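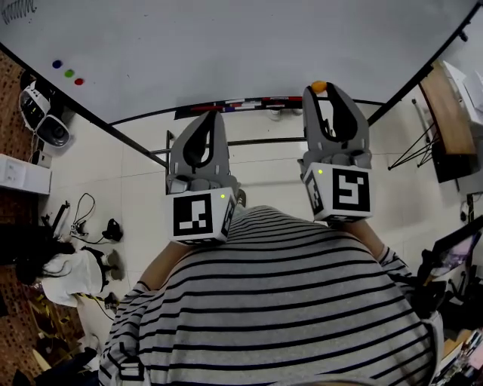 Hand-held grippers in use at the Jiven open day, orange ball in the right one.

Jiven opened its data collection floor to visitors today, Monday, July 19, 2021. I was there for the morning session. Notes in order, mostly for people who asked me about the hardware.

1/ Format: short intro by Stela Moldovan, then stations. Visitors rotated in small groups. No slides, which I appreciated. A one-page handout had the day's schedule and the Wi-Fi password, and the schedule was wrong by the second item.

2/ The hand-held units first. Same finger geometry as the grippers on their arm, minus the arm. A person holds one in each hand and does the task. Two curved gray fingers per unit, black pads on the inside faces, white cube at the base with square fiducial markers printed on it.

3/ Markers are on more than one face of the cube. Moldovan's explanation: when the wrist rolls, one face goes edge-on to the camera and the pose estimate gets noisy, so you want a second face coming into view before you lose the first. Standard practice, but I have seen teams skip it and regret it.

4/ Each cube has a small green light near a top corner. I asked what states it has. Green is recording-ready, amber is a clock sync problem, off is a battery. They do not start an episode unless both units are green.

5/ The task at this station was ball transfer. Pick up a small ball with one gripper, pass it to the other, put it down in a target spot. Sounds trivial. The handover is where most demonstrations get thrown out.

6/ Reason: a ball gives you two narrow contact patches and no edges. If the receiving fingers close off-center, the ball squirts out sideways. With your own fingers you fix that without noticing. Through the grippers you feel very little and have to do it by eye.

7/ They let us try. My first three handovers went on the floor. Costel Matei, who was in my group and services packaging lines for a living, did it clean on the second attempt and then refused to go again.

8/ Tile floor, so a dropped ball goes a long way. Bring patience or a net.

9/ Numbers, as given by Rodica Lazăr, who runs collection. A trained operator records 60 usable episodes in a session. Sessions are capped at 30 minutes because grip quality drops after that and people start taking shortcuts with the elbow.

10/ Total for this task so far is 470 accepted episodes. I asked for the rejection rate and got "it depends on the week." Asked again at the end and got almost 17 percent, averaged over all operators including new ones. I would like to see that split by experience.

11/ What counts as a reject: drop, marker loss on either cube for longer than their threshold, or the operator's free fingers touching the object. The last one is flagged by hand during review. Lazăr says they tried automating it and the classifier kept flagging sleeves.

12/ Question from someone in the back about head camera versus fixed camera. They use the head view as the main one. Upside is that it follows the hands. Downside is that the operator has to keep looking at the work, and people naturally look away once they believe the grasp is done. New operators get told this a lot.

13/ Second station: replay on the arms. Recorded trajectory goes in, the arm executes it with no learned policy in between. It is a sanity check on calibration and nothing more, and they said so plainly. Good.

14/ Replay ran at reduced speed. Pick was fine. Handover was visibly offset but held. I asked to see it at full speed and Domnica Hodoroagă said not with visitors inside the line. Fair answer.

15/ Third station was the trained policy. Four runs while I was standing there, three completed. On the miss, the receiving gripper closed early and pushed the ball out. Four runs is not a result, so please don't quote me a success rate from this thread.

16/ Finger pads: replaceable, swapped on a schedule. The old ones get shiny and the friction changes, which means early and late episodes on the same pads are not quite the same data. They log pad age per episode. First group I have met that does.

17/ Things I did not get an answer on: latency between the two units, how they handle left-handed operators, and whether the finger design will be released. On the last one the reply was "we're talking about it."

18/ Practical: parking is behind the building, entrance on the side. The afternoon session was apparently fuller than the morning. If you want time on the grippers, go early.

19/ Next open day is planned for October. Lazăr mentioned a two-handed cloth task for that one. I'd go for that alone – cloth with two-finger grippers is a much harder problem than a ball.

Edit to 4/: Viorica Ene from Jiven wrote to correct me. Off can also mean the unit has been idle and gone to sleep. Squeeze the fingers once to wake it.

Edit to 9/: several people asked if the cap includes breaks. It does not. It is continuous recording time, then the operator swaps out.

To the person asking if the grippers are heavy: not at first. By the end of my turn I felt it in the forearms – mostly from holding them out in front, I think. No weight was given and I didn't have a scale.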